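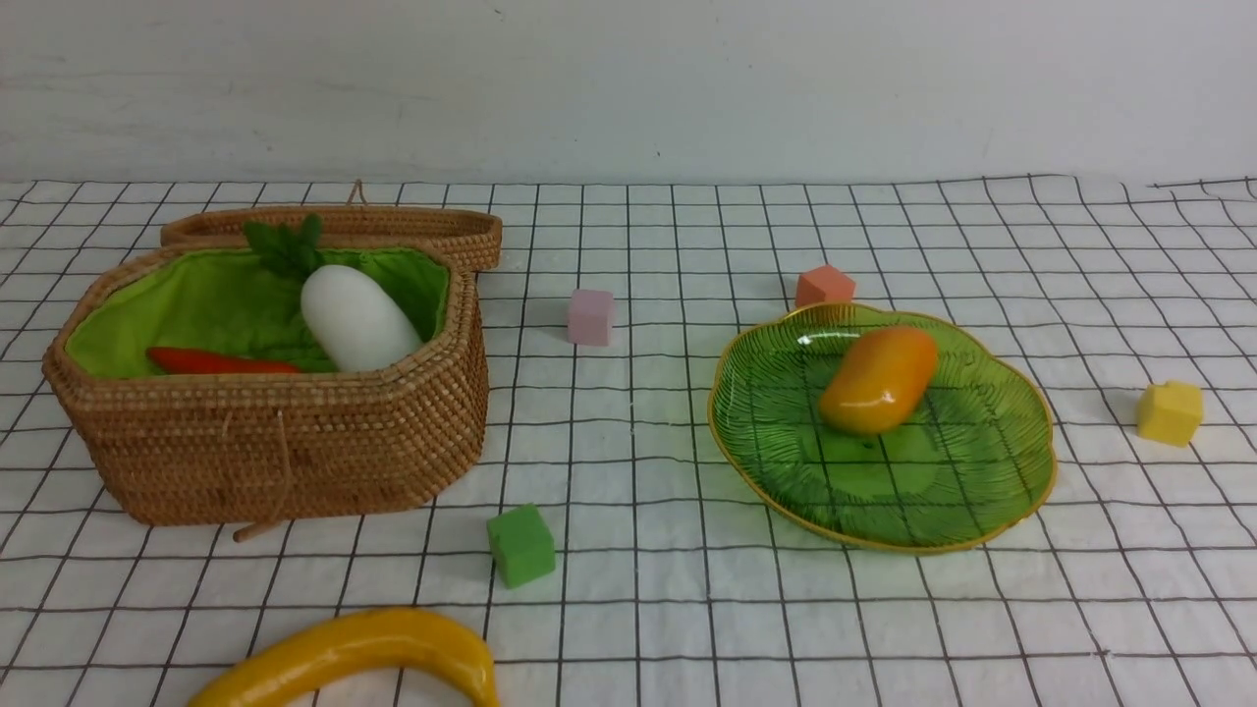
What the second arm is really going to cost me

So I have a spreadsheet now. I held out for as long as I could, but when you start putting robot parts on the same card you buy groceries with, somebody in the house is going to ask questions, and I wanted to have answers ready.

The plan is to have a second arm on the table by September. I've been going back and forth on this since spring (one arm is plenty! one arm is so limiting!) and I finally sat down on Tuesday night with a pot of coffee and wrote out everything I'd need to buy. Not the fun version of the list. The whole list.

The quote I got from Clirnum for the arm side of things, with the mounting plate and power supply, came to $1,594 after I traded in the old arm from my first setup. I was pretty happy with that until I started adding the stuff that never makes it onto the quote. A sturdier bench is $893 from Vallden, and I do think I need it, because my current one has a wobble I've been fixing with folded cardboard for way too long. Cable sleeves and clamps, $40. A second emergency stop button, $20, and please don't skip that one to save a few bucks.

My total is $2,547 before shipping. Gulp.

I sent the whole thing to Živko Gashi, who has built more of these benches than I've had hot dinners, and he wrote back with one line: "Where's your cable budget?" I told him it was right there, forty dollars! He told me to go look at my own table and then look at the number again. Fair enough.

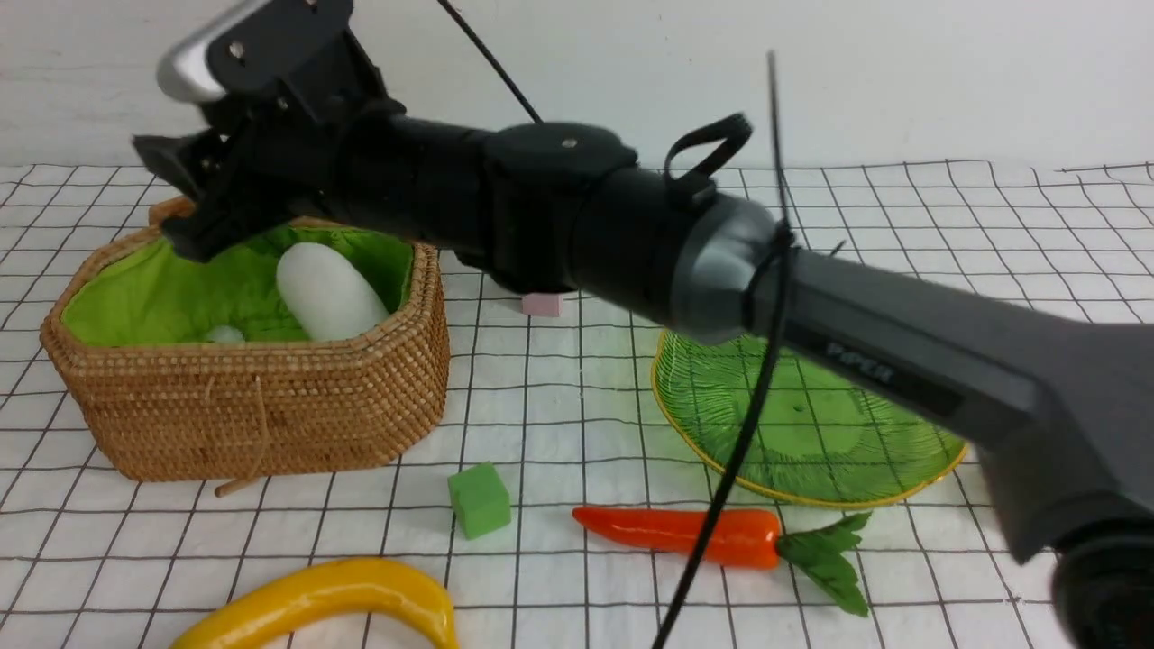 The PiPER over the basket, with a cable running down past the plate.

I'm leaving the forty in for now, but I've added a row under it called "more cable stuff" and left the price blank. I know. I'll get to it.

Props are the one place I'm doing fine. Fruit and veg, foam blocks, a basket with a lid, a nice green plate with a gold edge: none of it costs much, and it gives you lots of different shapes to practice on. A banana and a cube are very different problems! I did price out the Kobori prop set, and it's lovely, but I can't justify it when I'm already over what I said I'd spend. The gridded tablecloth stays too, wrinkles and all, though I might finally iron it.

The thing I'm still stuck on is spare parts. Mondico sells a gripper kit with extra finger tips, and part of me says to order it with everything else so I only pay for shipping once. The other part says wait until something breaks. I've waited before and ended up with two weeks of a very expensive paperweight, so I'm leaning toward ordering now and pushing the bench back a month. The cardboard can hold on a bit longer.

If you've gone from one arm to two at home, tell me what you forgot to budget for. I've got blank rows in the spreadsheet and I'd like to fill them in before I hit the order button. Especially if it's about where you put both power supplies, because I've measured under my table three times now and I keep getting different answers.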